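Sorting Small Parts in Yellow Bins: Worth It or Not?

Reading time: 6 min

I have been told for years that the cure for a messy workbench is more containers. Magazines say it, the people who sell containers certainly say it, and my neighbor Shafiq Thambiah says it every time he comes by to borrow a screwdriver. I own plenty of containers. My bench in Clusville was still a mess in June.

So I went in doubtful when I tried the tray-and-bins layout that gets passed around at repair meetups. The idea is simple enough. Whatever you're working on goes in the middle, on a metal tray with a rim. Bins go to the left and right of it, and each bin gets one kind of part. When the tray is clear, you're done. 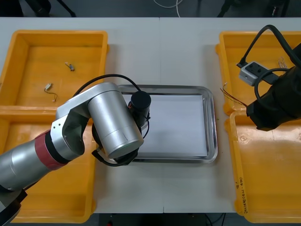 Two bins to a side, steel tray between them, white sheet in the tray.

The sheet is the piece I'd keep if I had to throw out all the rest. Dark screws and bits of wire vanish against bare metal, and the glare off a steel tray is hard on the eyes. Use anything flat and white. You can pencil a note on paper next to a part, too. I don't buy the claim that you need a special mat for this, and I certainly wouldn't pay what Hollano wants for theirs.

The bins are where I start arguing. Yellow is supposed to help you spot things. It does help with dark parts and with anything red. Small silver pieces are another matter, especially under a strong lamp, when shiny plastic throws back white patches just where you're looking. If you haven't bought yet, get a dull finish. If you have, move the lamp.

Circuit boards

Boards deserve a bin to themselves. Lots of people toss them in with the screws and figure they can dig them out later. A loose screw can wedge itself between parts and you may not see it until you power the thing up.

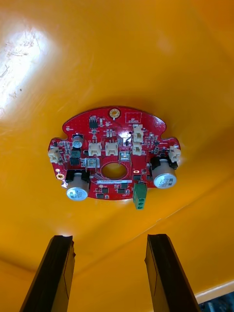

Red board with its white connectors, nothing plugged in.

Unplug what unplugs before a board goes into storage. Pull on the plastic plug and leave the wire alone. Note which plug went where, on tape or on that white sheet. I've read that you can always work it out from the markings on the board. Maybe you can. Mine are usually too small to read without a magnifier, and the magnifier is never where I left it.

Go easy around big capacitors as well. Some of them hold a charge after the power is off, and I'd leave anything out of a microwave or an old TV set to somebody who does that work for a living.

Wires

Ilídio Caldeira, who taught me most of what I know about soldering, kept every scrap of wire in a coffee can. You can picture the can. I keep short lengths only if they still have a plug on the end, and I pick them up by the bundled part so the strands don't drag half the bin along.
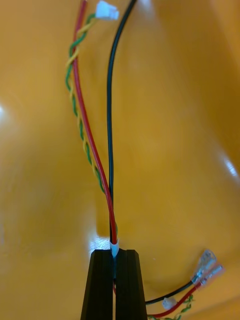

Twist ties are fine for this. So is masking tape, which I'd take over the fancy hook-and-loop straps from Grevitz. Those cost more than the wires are worth and they pick up lint. Don't wind a thin wire tight around anything. Loose loops will do.

Motors

Little motors are the parts I'm most tempted to hoard and least likely to use. My rule is one bin. Once it's full, something has to leave before another goes in.

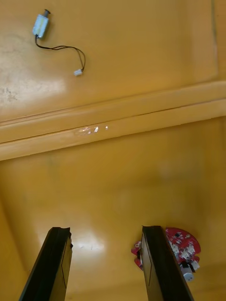 Small motor, leads and plug still attached.

Leave the leads on if they came with a plug. Cutting them to save space is bad advice that I followed for too long, and soldering new ones onto tiny tabs is a miserable way to spend an evening.

Did it fix my bench? Partly. I lose fewer screws. I still have a drawer I won't open in front of company.

Comments (3)

jayasinghe_fan: Disagree about the dull bins, they hold on to grime. Mine are shiny and wipe right off.

Marlo: Muffin tin. Free if you already have one.

solderdad: Agree on leaving the leads on. Any tips for labels that don't peel off plastic?

Contact | Copyright Clusville Bench Notes | Back to top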